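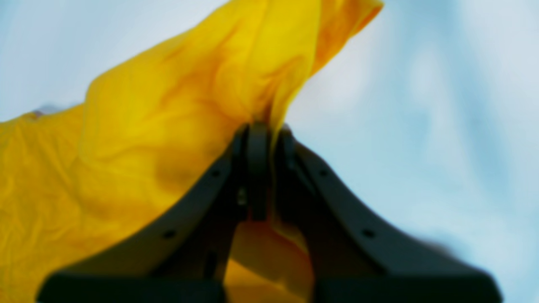 # Brevside Light Cover, yellow

Thin single-layer sheet for covering, wrapping and marking out. Supplied by Ilar in one colour and one size. The Light Cover replaces the earlier Brevside sheet, which had a stiffer handle and did not fold as small.

## General

The Light Cover is a soft, very light sheet with a slight gloss. It lets some light through, so large shapes underneath can usually be made out when it lies in a single layer. Doubled over, it hides most of what is under it. The colour is a strong lemon yellow in good light and reads as a deeper orange-gold inside the creases – customers matching it to other yellow items should order a sample first.

The sheet creases as soon as it is handled and keeps its creases. It is sold as a crinkled sheet and is not pressed before packing. Where a flat surface is needed, for example under cut paper or as a photographic background, the heavier Brevside Flat is the better choice.

## Data

- Form: square sheet, single layer
- Length of side: 2 m
- Colour: yellow
- Finish: slight gloss, both faces
- Transparency: partial
- Edges: cut, no hem
- Fixings: none
- Sold in: packs of 4
- Carton: 40 packs

Sizes are measured with the sheet pulled flat by hand. A sheet laid out without tension will measure less, and the difference grows with use as the creases build up.

## Uses

Most Light Covers go to shops and small stores, where they are put over shelves and rails outside opening hours. The sheet weighs little enough to be thrown over from one side by one person. It follows the shape of whatever is below it and tends to stand up in peaks over anything narrow, such as a lamp or the end of a rail.

It is also used for:

- interleaving between painted or polished items in a box
- a loose outer wrap for soft goods
- marking a shelf or bay that is waiting for a stock check
- handling practice, where a sheet has to be picked up, gathered and folded

The sheet is not a dust barrier in the strict sense. Fine dust will pass under the edges unless they are tucked in. It is not intended for outdoor use and will lift in a light draught, including the draught from an open loading door.

## Picking up and folding

Pinch the sheet near the middle and raise it. The material gathers at the grip and the rest hangs from it in folds. This is the quickest way to clear a table or shelf, and for short-term storage the gathered sheet can go straight into a bag or drawer.

For a smaller bundle:

1. Lay the sheet out and find two neighbouring corners.
2. Bring them to the opposite corners and let the sheet settle.
3. Press the air out from the fold towards the open side.
4. Fold twice more in the same direction, then roll from one end.

A folded sheet fits the sleeve it came in. The sleeve is reusable, although the closing strip loses its hold after a while.

Avoid dragging the sheet by a corner over rough board or open staples. A nick in a cut edge can run. Small nicks can be trimmed to a curve with scissors, which stops them from getting longer.

## Care

Shake out and wipe with a damp cloth. Hang over a rail to dry, away from heaters. Do not iron and do not tumble dry. Marks from oil or ink are usually permanent and show clearly on the yellow.

Small specks and spots along the edges can come from handling or storage. They do not affect use and are not treated as faults. Tears, missing corners and sheets that are short by more than a hand's width are replaced.

## Storage

Keep dry and out of direct sun. Cartons may be stacked, but sheets from the bottom layers come out with sharper creases. Stock held for over 22 months should be opened and shaken out before it is issued, as the layers can cling together.

## Accessories

**Prokeck clip.** Flat spring clip with rounded jaws, for holding the sheet to a shelf edge. Place it over a doubled part of the sheet. Sold singly.

**Gebreyes roll bag.** Drawstring bag for one pack of sheets, folded or gathered. The cord lock can be replaced.

**Edge tape.** Narrow clear tape for sheets that are handled daily. Apply before first use, while the edges are still clean.

## Ordering

Packs are sent from stock. Full cartons go out on a separate delivery and should be booked in with Saron Berhe at the order desk. Requests for samples and questions about colour matching go to Lieven Declercq. The desk is closed on Saturday.

Packs can be returned unopened. Opened packs are accepted only where a sheet is faulty – please keep the sleeve, as the batch label is stuck to the inside of the flap.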